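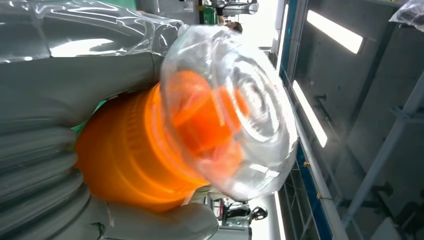 Contrôle avant essais, comparatif de pinces, cellule Hendlow
Date : 2023-08-06
Contrôle fait par Samuele Lombardi, relu par Traian Tănase
Pinces comparées : Parano (doigts à coussinets nervurés) et Satti (doigts lisses)

1. Arrêt d'urgence, boîtier et pupitre : OK
Testé des deux côtés, et merci à l'équipe précédente qui avait tout réarmé proprement, cela fait vraiment plaisir de commencer comme ça !

2. Fixation de la pince au poignet : OK
Vis reprises au couple. J'ai ajouté un trait de peinture sur chaque tête, vous verrez tout de suite si l'une d'elles bouge.

3. État des doigts et des coussinets : OK avec remarque
Pas d'entaille. Les creux entre les nervures retiennent la poussière, pensez à passer un chiffon doux (pas de solvant, s'il vous plaît, on a déjà perdu un jeu en juillet de cette façon).

4. Câble de la caméra de poignet : À REPRENDRE
Il tire un peu quand le poignet tourne à fond. J'ai mis un collier provisoire, mais je serais plus tranquille avec une gaine neuve. Référence magasin 3473.

5. Prise du récipient orange, bout couvert de plastique transparent : OK avec remarque
C'est la pièce que je redoutais le plus, je l'avoue. Le film fait des plis et de gros reflets blancs, et le contrôleur Uvine hésite alors sur le contour. Il faut aussi surveiller le plastique qui vient se poser sur le doigt du haut : bien dégager les pans avant de relancer un cycle.

6. Force de serrage : OK
Limitée à 50 N pour les deux pinces, sinon la comparaison n'aurait pas beaucoup de sens. Ne pas monter sans m'en parler, même pour « juste un essai ».

7. Vitesse réduite en présence d'un opérateur : OK
Vérifiée sur trois cycles à vide.

8. Éclairage : À REVOIR
Les tubes fluorescents se reflètent sur les films. Traian propose un filtre polarisant, je trouve l'idée très bonne et je veux bien m'occuper de la commande.

Décision : essais autorisés avec la Parano. Pour la Satti, on attend la reprise du point 4.

Commentaire de Traian : d'accord avec tout, j'apporte la gaine.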